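How to prepare the robot table for open day

We open the hall at Prevurville on Monday, and each group has 18 visitors. Please do these steps before the first group comes.

1. Switch on the arm and let it go to its home position.
2. Push the black rack to its place – the rods must not move when you touch them.
3. Set the cardboard box by the rods.
4. Keep the middle of the table free.
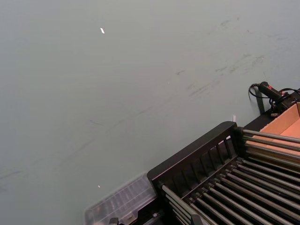
5. Run the slow program once, without visitors. If the arm stops, press reset and call Leandro Henríquez at extension 31.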